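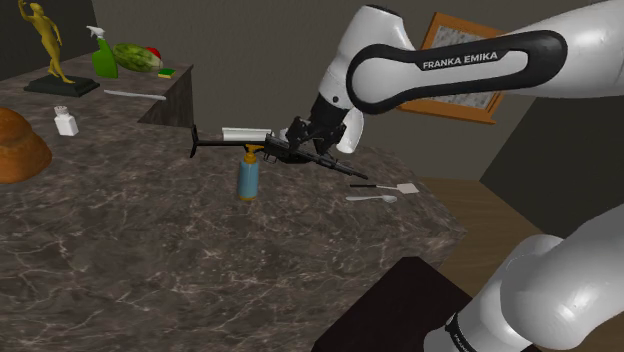 Kurkent Bewerbermanagement – Modul Versicherung und Risiko

Artikelgruppe: Software für Personalberatungen
Lizenzform: Jahreslizenz je Mandant
Hersteller: Bavetti

Kurkent ist ein Bewerbermanagementsystem für Personalberatungen, die Fach- und Führungspositionen in der Versicherungswirtschaft besetzen. Das Modul Versicherung und Risiko ergänzt die Grundversion um Berufsprofile, Qualifikationsfelder und Suchfilter für Underwriting, Schaden, Aktuariat, Rückversicherung, Maklerbetreuung und betriebliches Risikomanagement. Es setzt eine installierte Grundversion voraus und kann nicht einzeln betrieben werden.

Profilverwaltung

Jedes Kandidatenprofil besteht aus einem Stammdatenblatt und bis zu 40 frei belegbaren Qualifikationsfeldern. Sparten, Zeichnungsvollmachten und Sprachkenntnisse werden getrennt erfasst und lassen sich in der Suche kombinieren. Lebensläufe werden als PDF oder DOCX eingelesen. Die Texterkennung überträgt Angaben zu Arbeitgeber, Zeitraum und Position in die entsprechenden Felder; nicht eindeutig zugeordnete Einträge bleiben bis zur manuellen Freigabe gelb markiert. Dubletten werden anhand von Name, Geburtsjahr und E-Mail-Adresse gemeldet, aber nicht automatisch zusammengeführt.

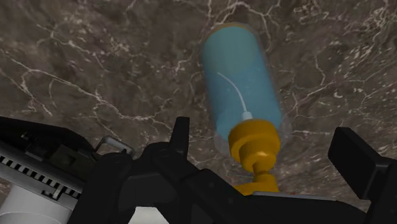 Suchaufträge und Shortlists

Ein Suchauftrag enthält Anforderungsprofil, Gehaltsband, Arbeitsort und Sperrliste. In der Sperrliste werden Unternehmen hinterlegt, deren Mitarbeiter nicht angesprochen werden dürfen; die Prüfung erfolgt bei jedem Öffnen der Trefferliste. Aus den Treffern wird eine Shortlist mit maximal 20 Personen erzeugt. Die Ausgabe erfolgt wahlweise namentlich oder anonymisiert – im zweiten Fall werden auch Arbeitgebernamen durch Unternehmensgrößenklassen ersetzt.

Schnittstellen

Kalender und E-Mail werden über IMAP und CalDAV angebunden. Für die Übergabe an die Honorarabrechnung steht der Konnektor Zisorura zur Verfügung (separat zu lizenzieren). Stellenanzeigen können als XML exportiert werden. Der Import aus dem Vorgängerprodukt Kong ist ab dessen letzter Hauptversion möglich; ältere Datenbestände müssen zuvor aktualisiert werden. Dateianhänge werden dabei übernommen, Wiedervorlagen nicht.

Datenschutz und Löschfristen

Für jedes Profil wird eine Einwilligung mit Zeitpunkt und Quelle gespeichert. Vor Ablauf der eingestellten Frist verschickt das System eine Verlängerungsanfrage. Bleibt diese unbeantwortet, wird das Profil gesperrt und nach weiteren 10 Tagen gelöscht. Das Löschprotokoll enthält ausschließlich die interne Kennnummer.

Lizenzumfang

Grundlizenz: 10 Arbeitsplätze, 1.000 aktive Profile
Erweiterung Arbeitsplätze: in Schritten von 10
Testzugang: 20 Tage, voller Funktionsumfang ohne Export
Oberfläche: Deutsch, Englisch, Portugiesisch

Archivierte Profile zählen nicht zum Kontingent. Das nächste Wartungsupdate erscheint im Oktober und ist für Bestandskunden in der Jahreslizenz enthalten.

Technischer Ansprechpartner für Migration und Schnittstellen: Adalberto Queiroz, Bavetti. Bei Anfragen bitte Mandantennummer und installierte Version angeben.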